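Teaching the Kitchen Helper to Sort Chopsticks
Last updated 10/9/20
122 shares | 40 comments

We've had a Tarkach arm on loan from my friend Freya Treloar since March, and chopsticks are the job I get asked about most. So here's how I show it, start to finish, with the things I learned the slow way!

Do it by hand first

Before you touch the remote, do the whole job yourself at the counter, at half your usual speed. I wear the head camera and pretend I'm teaching a very patient toddler. Pinch the chopsticks up near the rim of the holder, where your fingers are easy to see, and keep your other hand parked flat on the counter edge. If it wanders around, the arm learns the wandering too (ask me how I know).
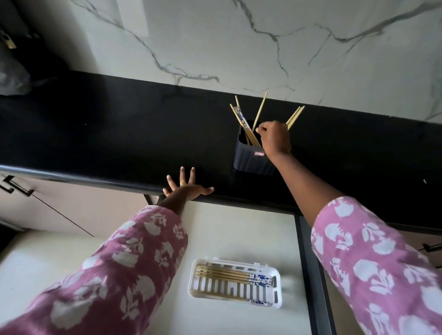
I did around 400 run-throughs before I was happy, spread over a lot of evenings. Colin Yeoman says he gets by with far fewer, but he only ever sorts spoons. Vary things a little each time. Lean the bundle another way, mix the plain sticks with the patterned ones, scoot the holder over an inch or two.

Trays need two hands

A slotted tray is light and it loves to skid. Hold it at both ends, one hand near each end, and don't worry about it sitting square in the drawer. Tilted is fine and it's good practice for the arm! Pull the drawer open before you reach for the tray, and keep your sleeves from dragging over the front.

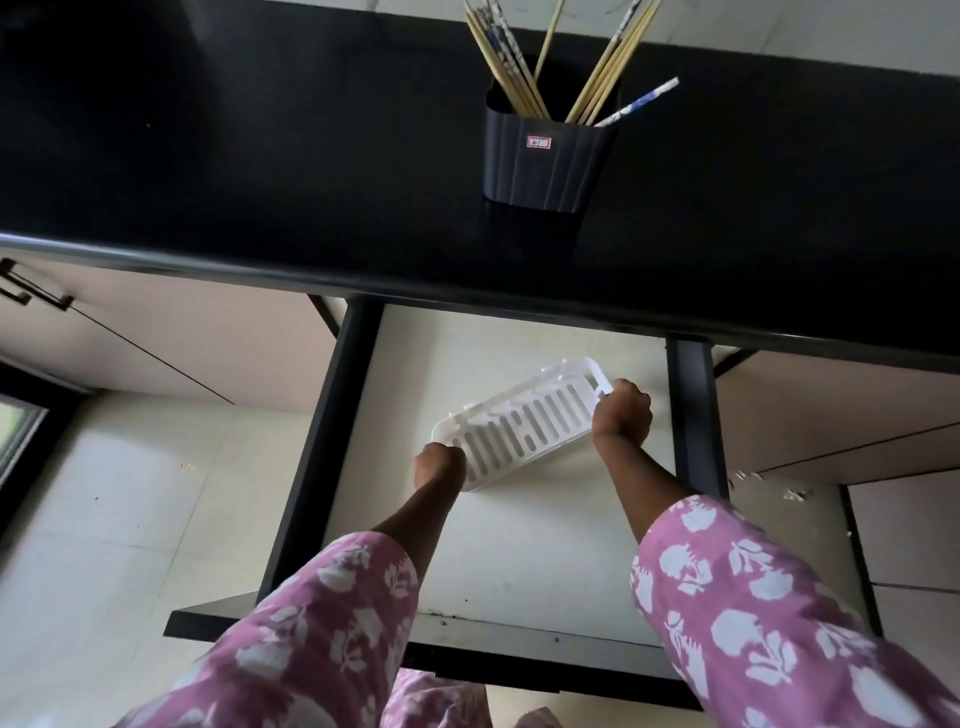 Then switch to the remote

Once the hand demos are saved, I drive the arm through the same job with the Pener controller. Go even slower here. Squeeze, wait a beat, then lift. If you drop one, leave the recording running and pick it up again, so it gets to see a recovery too. Throw out any run where you got flustered and started jabbing at buttons. I toss mine the same night or I forget which ones they were.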